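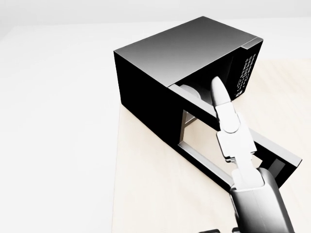
Bench notes, Thursday (November)

Job 304, the Getine from Tirkville

Started just after lunch, because the morning went on finding the right power lead, which was hanging on the hook marked "right power lead." So that's on me.

This is the miner that came in with "one board dead, fans fine" written on the tape. Nest took the call. The owner runs it in a garage at Tirkville and says it went from three boards to two overnight, no bang, no smell, and the pool dashboard just showed it dropping to two thirds and staying there. He had swapped the data cables around before he sent it, which was good of him, and the fault stayed with the board. So we can skip that part. I did it again anyway because I don't trust anyone with cables, including me.

Same result. Boards one and two come up happily, board three shows zero chips on the log and the controller gives up on it after a few tries. Then it carries on hashing with the other two as though nothing happened. I do like that about these older Getines, the newer firmware sulks and shuts the whole machine down.

Took board three out and gave it a good look under the lamp before putting any power near it. Dusty! Really dusty, the gray felt kind that packs in between the heatsink fins, plus what I'm fairly sure is sawdust. Brushed it off outside. No burnt spots, no lifted heatsinks that I could see, nothing green or crusty at the connector. One heatsink near the intake end wobbled a tiny bit when I pushed it with a fingernail. Made a pencil mark next to it and moved on.

Put it on the test fixture. Input side is fine, no short across the main rail, and the boost circuit comes up where it should. Then I ran the chip find and got 4 out of 100. Which is a lot more useful than zero! The controller in the miner rounds that down to "no board" and tells you nothing, and the fixture tells you that the first ones are talking and then the line goes quiet. (If you're new to this: the chips are daisy-chained, each one passes the message along to the next, so where the count stops is usually where you want your probe.)

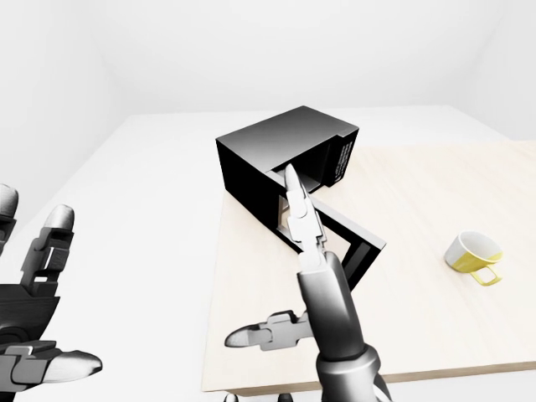 I say usually. I've been caught by this before, the Milanbridge batch back in the spring, where the count kept stopping at the same place and the real trouble was a level shifter further down dragging everything with it. So I made myself do the boring version and measured every signal at the test pads on both sides of the break, and wrote them on the paper map of the board. The map is in the folder, with a coffee ring on it. The ring isn't data.

Clock: good on the near side, good on the far side.
Reset: good both sides.
Command going out: good on the near side, low and mushy on the far side.
Reply coming back: nothing from the far side, as you'd expect if it never heard the question.
Domain voltage: a touch low on the far side, and the one after it a touch high to make up for it.

That last line is the one I sat and looked at for a while. The domains are in series, so if one sags, the rest share out what's left and it all looks a little wrong everywhere. A chip with a bad joint underneath will do that. So will a cracked one. So will a little regulator feeding the low-voltage side, and the little regulators are cheap and the chips aren't, so naturally I started there hoping.

Regulator was fine. Of course it was. I swapped it before I'd properly finished measuring it, so there's now a perfectly good used one in the tin with the other perfectly good used ones. Nest, please don't read this bit out at lunch. 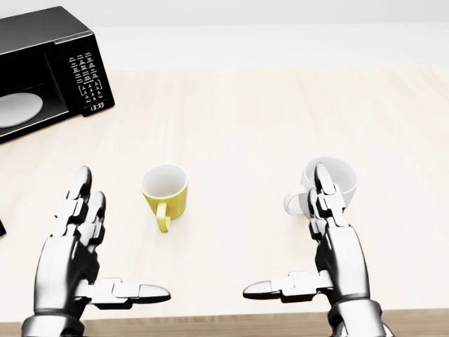 Pulling the heatsink

The wobbly heatsink sits right over the suspect chip, so off it came. Preheater underneath, hot air on top, and wait. I always want to pry too early. The trick I've settled on is to keep one hand behind my back until the solder on the fin edge goes shiny, and then lift straight up with the wide tweezers. No twisting. It came off clean and didn't bring the chip with it, hooray.

Under it the solder was grainy on one side and hardly wetted at all on the other, so that heatsink had been holding on by half its footprint, possibly since the factory. The chip itself looked all right through the magnifier but you can't see much of what matters, it's all underneath. My guess is it ran hotter than its neighbors for a long time, the joint got tired, and one cold night in the garage finished it. That's a guess! I'm writing it down as a guess so I don't quote it later as a fact.

Tried a reflow first. Flux, heat, a small nudge, watched it settle back into place on its own, let it cool on the bench with the fan off. Back on the fixture. The count went past the break for the first time and got all the way to the end, full house, and I did a small dance. Then I ran it again and it stopped at the same spot as before. Ran it once more, full house. So it's an intermittent, the worst kind of fault to have and the best kind to find while it's still on my side of the counter.

I know people who would stop at the reflow and ship it on the good result. I've done it myself on a board that came straight back, and I paid the postage both ways.

New chip, then. We had a strip of them from Vaughan, the last order, and I checked the marking against the old one letter by letter, since mixing bins on these boards gets you a machine that works but never tunes properly. Markings match. Cleaned the pads with wick until they were flat, tinned the new chip in the stencil jig, placed it, heated it. My first placement was off by a hair and I could see it under the magnifier and tried to convince myself it was the angle. It wasn't the angle. Lifted it, cleaned up, did it again. Second one dropped in nicely.

Heatsink back on with fresh low-temp solder, and this time I checked both edges.

Results so far

Chip find: full count, every run, and I kept pressing the button well past the point of being reasonable. Domain voltages are all even again, which made me happier than the chip count did. Pattern test passed on the fixture. The new chip's domain reads warmer than the ones on either side by roughly 5 degrees, and I'm not sure what to make of that. Could be my solder is thinner than the factory's, could be the sensor sits closer to it. I've written it on the board map in red so whoever does the long run can compare.

Put all three boards back in the case late in the afternoon, and it came up with all three on the log. Fans screaming as usual. It's on the shelf in the back, pointed at our test pool account, on the filtered circuit. Please don't move it to the other outlet, that one shares a breaker with the compressor and we've had that argument.
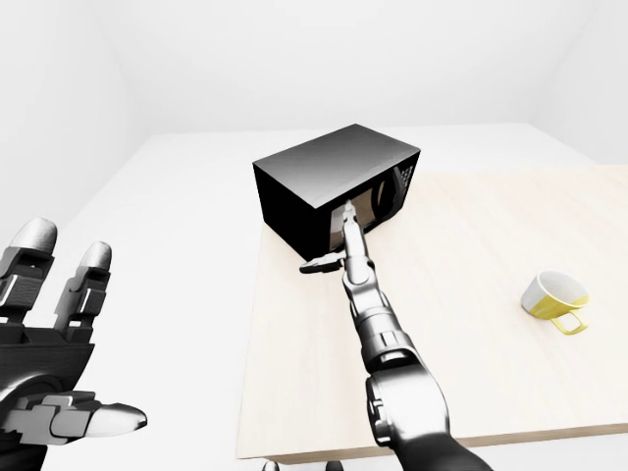
Microwave and mug on the table.

Still to do on this one:

Long run overnight, then look at the error counts per chip in the morning before anyone touches the power. If the new chip is clean I'll sign it off. If it's throwing errors I want to see it at a lower frequency first before blaming the joint.

Brush out boards one and two. They have the same sawdust. I looked at their heatsinks in the same spot near the intake end and they feel solid, but I only pushed with a finger, I didn't measure anything.

Write to the owner about the dust. Something polite. A cheap filter on the intake side would help him, as long as he cleans it, and a clogged filter is worse than none. Nest has a nicer way of saying these things than I do, so Nest, if you're reading, would you?

Order flux. We're on the tube that has to be rolled up like toothpaste. Also wick, the wide kind. I'd add more of the Vaughan chips to the same order but let me see what the other Getine in the queue needs first, it's the same board revision and it's reporting zero chips too.

Put the fixture firmware version on a sticker on the fixture. I went looking for it again today and had to open the laptop to find out, and then the laptop wanted updates.

Left the preheater off at the wall. Board map is back in the folder, old chip is taped to the job sheet.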